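The Second Life of the Evening Class

In February the language school Jumen in our town opened its evening courses again, after two years of silence. The price is 90 for one term, and 74 people came to register.

I visited the Italian group at seven in the evening. Samuele Greco teaches it with old songs and very little grammar. His students repeat the verbs together, a bit too loud, and they laugh when the past tense goes wrong.
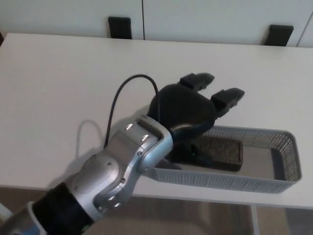
Hayley Mellor finds that the term is too short, and that one begins to speak only when the last lesson comes. Greco agrees with her. He wants to add four weeks in the fall, if the school can keep the room.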